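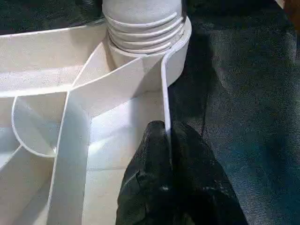
Tudur Prothero wanted to know if the word list has to be finished before the first file is loaded, and if starting with an empty one does any harm. It doesn't. You can load files with an empty list and add to it as you read. What you should do first is choose the dictionary and the list settings, because changing them later clears any flags you have already marked as settled.

Section 3. Setting up a word list

Prolari keeps one word list for each project. The list holds the spellings, hyphens, capitals, and preferred terms that the text should follow. When you run a check, the program compares every file in the project with the list and flags the places that differ. It does not change the text by itself.

Before you begin, close any project file that is open in another program. If a file is open elsewhere, Prolari loads it as read-only, and notes you make will not be saved with it.

Creating the list

1. Open the project and choose Lists, then New Word List.

2. Type a name for the list. Use the client or series name. A list called "Jellusau series" is easier to find next February than one called "new list final."

3. Choose a base dictionary. This settles ordinary spelling such as "color" and "traveled." Entries in your own list always win over the base dictionary.

4. Choose how hyphens are treated. Strict flags "set up" and "set-up" as different forms wherever they appear. Relaxed flags them only if one of them is in your list.

5. Leave Match Capitals off for now unless the text has many product names. You can turn it on for single entries later.

6. Click Create. The empty list opens in the right-hand panel.

Note: The list name can be changed at any time. The base dictionary can be changed too, but all settled flags go back to open.

Adding entries

1. Select a word or phrase in the text and press Add. It appears in the Preferred column exactly as you selected it, including capitals.

2. In the Avoid column, type the forms you do not want, separated by semicolons. For "log in" as a verb you might type "login; log-in."

3. In the Part of Speech box, choose verb, noun, adjective, or any. If you leave it at any, the noun "login" will be flagged along with the verb.

4. Use the Note box for the reason or the source. Keep it short. The note shows when someone hovers over a flag, and only the first 200 characters are shown.

5. Press Enter to save the entry.

Caution: Do not put a common short word in the Avoid column on its own. An entry that avoids "since" will flag every use of it, including the ones about time. Use a longer phrase or leave it to the reader of the text.

Choosing between terms
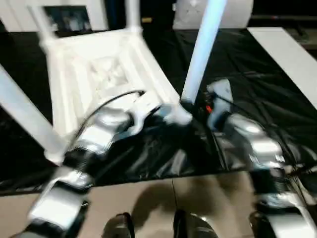 Spelling is the easy part of a word list. Terms take longer, because two writers can each be correct and still not match. Look at the underside of the white plastic chair in the photo. One writer will call the raised grid "ribs," another will call it "webbing," and a third will write "the supports," which a reader could easily take to mean the legs. Pick one term, enter it as preferred, and put the others in the Avoid column. If a term is sometimes right and sometimes wrong, as "supports" may be, set the entry to Ask. Prolari will then flag it in gray, and gray flags are left out of the error total.

When you don't know which term the client prefers, check any earlier text they have published and follow that. If you find both forms there, send a query and set the entry to Ask until you hear back.

Importing an older list

Lists made in Skuro can be brought in as plain text.

1. In Skuro, export the list with tabs between columns.

2. In Prolari, choose Lists, then Import.

3. Match the columns. Skuro puts the unwanted form first, so the columns will be reversed unless you swap them here.

4. Look through the preview. It shows the first 10 entries.

5. Click Import. Entries that clash with your present list are placed in a group called Conflicts and stay inactive until you choose one.

Caution: Accented letters may be lost if the export was saved in an older text format. If names such as "José" look wrong in the preview, cancel, save the export again as UTF-8, and repeat the import.

Running the first check

1. Choose Check, then Whole Project.

2. Wait for the progress bar to finish. A book-length file takes around 8 minutes the first time. Later checks are shorter, as only changed pages are read again.

3. Work through the flags in the left-hand panel. For each one choose Change, Keep, or Query.

4. If you choose Keep, decide whether it applies here only or in the whole project. Quotations should be kept here only.

5. Save the project before you close it.

Note: Text inside quotation marks is checked by default. To skip it, open Settings and clear Check Quoted Text. Block quotations are skipped only if they have been given the Quote style.

Sharing the list

To send the list to a second editor, choose Lists, then Share, and save the file to a folder you both can open. Only one person can edit the list at a time. The other person can still add suggestions, and these wait under Pending until the list owner accepts them. To pass ownership to someone else, see Section 8.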